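Household Sorting Pilot, Garkel: Second Progress Report
Submitted by Azadeh Mazandarani, project lead
Period covered: through the end of February

Where we stand

The short version is that the collection side of this pilot is working and the behavior side, which is what you gave us the money for, is not yet shown to be working. I would like this report to keep those two apart. Our first report ran them together, and I think it read better than the facts allowed.

We have 644 households signed up for separate food scrap pickup. That is the number people like to quote at meetings, and I have asked staff to stop quoting it alone. Signing up costs a household nothing. A sign-up means someone filled in a card, took a kitchen caddy home, and agreed to get our letters. It does not tell us whether the caddy is under the sink full of peelings or in the garage full of clothespins.

Set-outs are a better measure. The crew marks an address when a bin is at the curb, and those sheets show a drop after the first few weeks on nearly every route. Some of that is winter. People cook differently, they don't want to walk down an icy drive, and there is no yard waste to top up the bin. I am willing to believe the weather accounts for part of the drop. I am not willing to write down that it accounts for all of it, though that has been suggested to me.

Spending

We are under budget on caddies and over budget on printing. The Stikex labels for the curbside bins were ordered twice. The first batch peeled in the cold and we are still arguing over the refund. The second batch has held up so far, but it has been through only one hard freeze and I would not call it proven. Printing went over when the sorting guide had to be redone after the hauler changed its mind on paper towels.

The Flomatwood contract for the drop-off enclosures is on schedule. Both enclosures are up, and the invoices match the quote. The gate on the lower one sticks. They have been told.
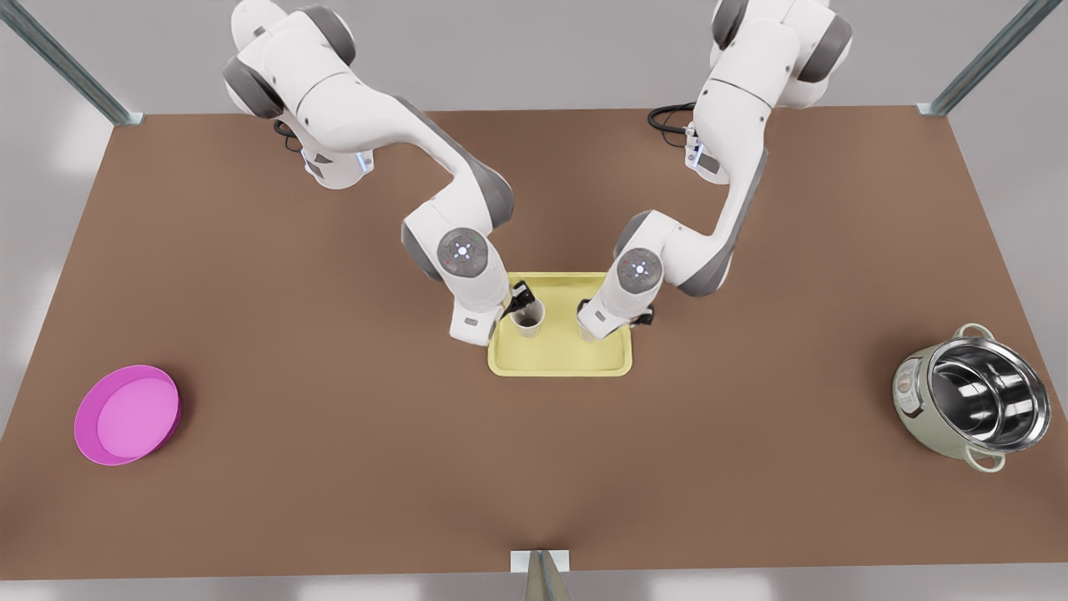
The kitchen caddy remains our most common complaint. Residents say it is too deep, hard to wash, and smells by the third day, and I have the same one at home and can't disagree with them. Moradi, who supplied it, has offered a carbon filter lid at extra cost. I have asked for evidence that the lid makes a difference and have received a brochure. Several residents told us they gave up on the caddy and scrape plates into something flat by the stove instead, a rectangular tray with a raised rim and rounded corners, much like the pale yellow one shown on the table here, and then carry it out to the bin. We did not plan for that and we don't supply trays, but those households seem content with the arrangement. I would not build a purchase order on a handful of conversations. I would like to ask the question properly in the spring survey before spending anything on lids.

Contamination

The processor rejected 2 loads in this period. Both were put down to plastic bags. The processor's notes are thin, and when I asked how they decide what counts as a rejected load I got a different answer from the one given to us in the fall. Until they give us a written standard, I suggest you treat the rejection figure as a fact about the processor as much as about the residents.

We tried leaving notes on bins with the wrong things in them. The crew lead thinks the notes helped. The bins looked cleaner to him afterward. He may be right, but the notes went out the same week as the new sorting guide, so we have no way of telling which one did the job, if either did. Next time we will leave one route without notes.

School visits

These were popular and I have no idea whether they did anything. Teachers were kind about them. The children know what goes in the bin. Whether that knowledge reaches the kitchen is a separate matter, and our plan had no means of finding out. I should have caught that when the plan was written.

What we are asking for

We are not asking for more money at this stage. We would like your approval to move the unspent caddy funds to the weighing of set-outs on two routes through the summer. It is dull work and it will probably produce a less cheerful number than the one on our flyer. Without it I don't see how anyone could decide whether to extend the pilot to the rest of Garkel.

The route sheets, the processor's notes, and the correspondence over the labels are attached. The spring survey draft will follow once the questions on caddies and trays have been reworded; the current version more or less tells people what to answer.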